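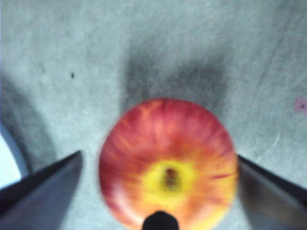

Apples kept in the residence kitchens should be checked on arrival and again every Friday. The following guidance applies to all kitchens at Westeo and replaces the sheet formerly posted inside the pantry doors.

## Checking the fruit

Turn each apple over and look at the blossom end, opposite the stem. Dirt collects in the small hollow there, and early rot is easily missed. A yellow or orange patch at this end is ordinary coloring on many red and striped apples and is no cause for rejection. Soft brown skin spreading out from the hollow is a different matter, and such fruit should be used the same day or discarded.

Press lightly with the flat of the thumb. Fingertips leave bruises that may not show until the next morning. Apples with broken skin are to be set aside for cooking and are not returned to the bowl.

## Washing

Wash apples shortly before they are eaten or cut. Fruit that is washed and then stored damp tends to spoil sooner.

1. Rinse under cool running water, rubbing the skin with clean hands.
2. Clean the hollows at both ends with the soft brush kept by the sink.
3. Dry with a clean cloth or paper towel.

Soap and dish detergent must not be used on fruit.

## Storage

Apples intended for the week are kept in the lower drawer of the refrigerator, at or slightly below 40 degrees Fahrenheit. Use a perforated bag or leave the bag open at the top. No more than 5 apples should be placed in the counter bowl at one time, in a single layer, away from the stove and out of direct sun.

Store apples apart from leafy greens, carrots and cucumbers. Ripening apples give off a gas that yellows greens and can turn carrots bitter. Potatoes belong in the Voner bin under the counter and should not share a drawer with fruit.

## Cut apples

Slices prepared ahead of a meal may be held in cold water with lemon juice, one tablespoon to 4 cups of water, for around ten minutes. Drain them well, cover, and refrigerate. Label the container with the time of cutting.

Cooking apples may be peeled, cored and frozen in slices. Spread the slices on a tray until firm before bagging them, or they will freeze in one block.

Questions about these instructions, and requests for replacement brushes or drawer liners, should be addressed to Mal-soon Woo in the main kitchen office before noon.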